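Hornico hand-held gripper kit: a term with the after-school robotics club

Our club bought two of these kits in place of a second small arm. We meet in an ordinary room with a sofa in it, the members are aged between fourteen and seventeen, and the project this year is teaching a machine to tidy up. Hornico sells the kit to schools and small labs. You hold the gripper, do the job yourself, and the recording becomes practice material for the software.

What you get is the gripper body, a set of soft jaw pads, a printed sheet of markers and a charging lead. The manual is short and has been translated badly in places. Page 8 tells you to "lock the finger before the finger", and we still don't know what was meant. Mirko Piras, who runs the club with me, ended up writing our own start-up sheet, and new members now get that.

Putting it together took us around 50 minutes for the first one. The screws at the base of the fingers are small and the supplied key is soft, so use a proper one. The second went together faster, apart from a finger that rubbed on its guide. Hornico posted a new part in just over a week without arguing.

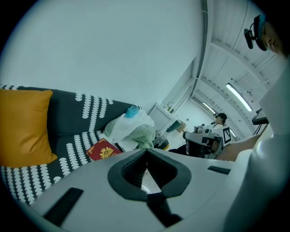
Soft things are what the club has struggled with most, and they are the best test of the grip. Books and boxes are easy once you learn to come in at an angle. A blanket is another matter. With a crumpled white cloth and a green knitted blanket bunched together on the sofa, as we had them for this exercise, you have to decide which one you are taking before you close the jaws. Younger members tend to grab the middle of the heap and get both. The soft rim holds knitted fabric well enough, but thin cotton slides out if you pull quickly.

The weight is fine for ten minutes and tiring after twenty. Smaller hands notice it sooner. We change over every quarter of an hour and that has stopped most of the complaints. The handle has no strap, and I would like one.

Markers need care. They have to be flat and clean, and the ones printed on the supplied sheet curl at the corners. We reprinted ours on matt card. Glossy paper caught the ceiling lights and we lost part of a session to that.

The software is called Tehrani and is the weakest part of the package. It runs on our old laptops, but it gives every recording a long number for a name and there is no way to add a note. We keep a paper log beside the laptop. The export works.

We also tried the Groltska gripper, on loan from another school in August. It is lighter and the trigger is smoother, but the jaws are hard plastic and were poor with cloth. For a club working mainly with blocks it might suit better.

I would buy the Hornico again for a group of this age, with spare pads in the same order. Ours were worn at the tip by the end of term, and delivery on those was slow.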